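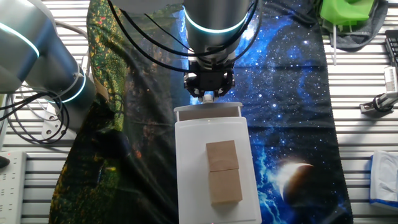
How Does a School Buy a Robot Arm?

Imagine that your school wants a robot arm for the science room. It is not like buying a ball or a box of pencils. The grown-ups must make a plan first, and you can learn how to make one too.

Step 1: Say what the job is

Before you look at any price, write down the job. Do you want the robot to pull open a drawer? To pick up small blocks? To push buttons? A robot for small jobs does not need to be as strong as a robot in a car factory. A stronger robot usually costs more.

Step 2: Choose the hand

Many robot arms are sold without a hand. The hand is called a gripper, and you choose it by the things it must hold. Some grippers have two fingers that close together, like when you pinch a raisin. Ask if the gripper fits on the arm you like.

Step 3: Write down all the small things

Children at the school in Rarville made a list for their robot club. They had 1568 dollars to spend. A small used arm from a shop named Skerko cost 948 dollars. It looked like a lot of money was left! Then they wrote down the rest: a gripper, cables, clamps, and a strong table. This was 660 dollars more.

Let us add: 948 + 660 = 1608. They had only 1568, so 40 dollars were missing. The club decided to borrow a table from the art room - and then the plan was good.

When you look at a robot at work, look also at what is near it. Cables must go somewhere. A clamp keeps a thing in its place. Even a cloth on the table can be on the list.
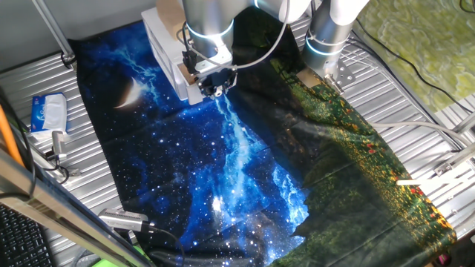

Step 4: Think about tomorrow

A robot needs care after you buy it. A cable can break, and gripper fingers can wear out. Keep a little money for this. Ask the shop also how long it will sell the spare parts.

Try it yourself

Take a paper and choose one job for a robot in your home. Make 3 columns: "must have," "nice to have," and "can borrow." Ask a grown-up to help you find the prices, then add up the first column.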